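Why do we sneeze?

A sneeze is a quick way for your body to clear out your nose. It happens so fast that you often don't have time to find a tissue.

The inside of your nose is lined with soft, damp skin. This skin makes a sticky liquid called mucus. You probably call it snot. Mucus catches dust, germs and other small bits that are floating in the air, so that fewer of them reach your lungs. There are tiny hairs in your nose as well, and they do the same job.

Sometimes a bit of dust or pepper tickles the lining. Nerves in your nose send a message to the lower part of your brain. The brain then sends messages back to your chest, throat, face and eyes, and all of these parts work together.

What happens in a sneeze?

First you take a deep breath in. Your eyes usually close. The muscles in your chest and tummy squeeze hard, and air rushes out through your nose and mouth. It carries mucus and spit with it, in drops that are mostly too small to see.

You don't decide to do any of this. Something your body does without being told is called a reflex. Blinking when a ball comes towards your face is another reflex. 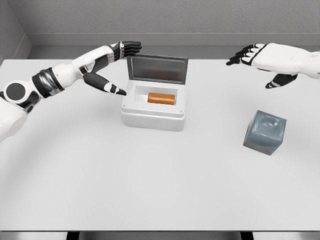 Big drops from a sneeze fall quite quickly and land on whatever is close by, such as a table, a book or somebody's sleeve. Very small drops can hang in the air for a while. If the person sneezing has a cold, the drops can have cold germs in them. Other people may breathe them in, or touch them and then rub their eyes or nose.

What makes people sneeze?

Dust and pepper are common causes. Colds make the lining of the nose sore and swollen, and then it is easily tickled. Some people are allergic to pollen, a fine powder made by plants. This is called hay fever. Grass pollen is often bad in June and July. Other people are allergic to cats, dogs or house dust.

Bright light makes some people sneeze too. They walk out of a dark room into the sunshine and sneeze 2 or 3 times. This often runs in families. Scientists are still working out exactly why it happens.

Do animals sneeze?

Yes. Cats, dogs, horses and elephants all sneeze. Some lizards sneeze to get rid of salt. Marine iguanas swallow a lot of it when they feed in the sea, and they blow it out through their noses. It can dry on their heads as a white crust.

What should you do when you sneeze?

Use a tissue and put it in the bin straight away. Then wash your hands with soap and water. If you haven't got a tissue, sneeze into the inside of your elbow. Don't pinch your nose shut to stop a sneeze, as this can hurt your ears or throat.

Words to know

Mucus: the sticky liquid inside your nose.
Reflex: something your body does without you deciding to.
Pollen: a fine powder made by plants.
Allergic: when your body reacts badly to something that is harmless to most people.

Page last checked: January 21, 2018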